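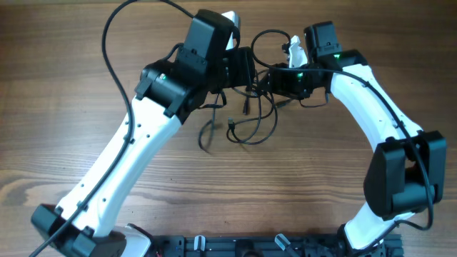

4. Looking after the tabletop

September, by Dehua Tang

The Nanitz top is wood, with knots, and the grain runs in streaks from left to right. It will go on doing so however often you write to us about it. Darker knots and paler bands are part of the board and don't count as faults under section 9.

Before you start

You will need two lint-free cloths, the tin of Flerkent oil from the accessories box, 500 ml of lukewarm water and an afternoon in which you don't urgently need a table.

Daily cleaning

1. Brush off crumbs, dust and small screws. A hand brush is fine. A sleeve is traditional.
2. Wipe along the grain with a damp cloth. If it drips when you lift it, wring it out again.
3. Dry with the second cloth. Leaving it "to air" is how people get rings.

Note: Washing-up liquid is allowed, one drop. Scouring powder is for ovens.

Oiling (twice a year, or when the surface looks thirsty)

4. Take off whatever lifts off. If something is fixed down, work up to its edges with a folded cloth and leave its fixings alone.
5. Stir the oil. Shaking the tin puts bubbles in it, and they end up in the finish.
6. Pour out 200 ml and no more. The tin holds 500 ml, and we know what you're thinking.
7. Spread it thinly from left to right, following the streaks. Go over each knot twice, as they drink more than their share.
8. Wait twenty minutes, then wipe off everything that hasn't soaked in. The surface should feel dull and slightly dry. If it feels like a chip shop counter, wipe again.
9. Keep elbows, mugs and post off it until the next morning.

CAUTION: Oily cloths can heat up and catch fire by themselves. Lay them flat outdoors to dry, or soak them in water before binning them. This is the one paragraph in the section without a joke in it.

Marks and dents

Pale rings usually fade after a second coat. For dents, lay a damp cloth over the spot and touch it briefly with a warm iron. Deep scratches need the Mertens repair stick, part no. 1707, in the shade nearest your board. Try it on the underside first. The shade called Etar is darker than it looks on the wrapper, as more than one customer has told us at length.

For re-tightening the legs, go to section 5.

Last updated: September
Nanitz Customer Desk, extension 497 | © Nanitz | Back to top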